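About Punbridge Cricket Notes 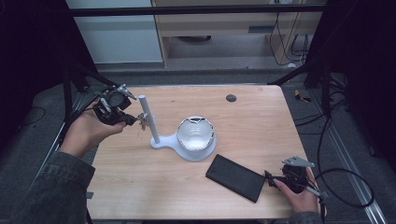 Smaranda Marinescu
February

Hi, I'm Smaranda, and I run Punbridge Cricket Notes with my old teammate Horațiu Lungu. We cover the club game in Punbridge and Berville - the leagues the big sites skip, where the scorer is also making the sandwiches!

I started keeping match reports in a notebook after I got out for 40 against Berville (my best score, still) and wanted it written down somewhere. Horațiu typed them up, people began emailing us corrections, and off we went. Last season we put up 212 scorecards and had 366 readers on the mailing list, including a few who moved away years ago and still argue about lbw calls.

I write the previews and reports. Horațiu does the averages, and he's much fussier about them than I am. We don't take betting ads and we don't do fantasy tips, so please stop asking - sorry!

Got a scorecard, or did we spell your name wrong? Send it over before 9 p.m. and I'll usually fix it that night.

Recent posts
Berville name their opening pair
Szabo Cup draw: who plays whom
Nets are back at Punbridge

We use cookies to remember your settings. OK / Read more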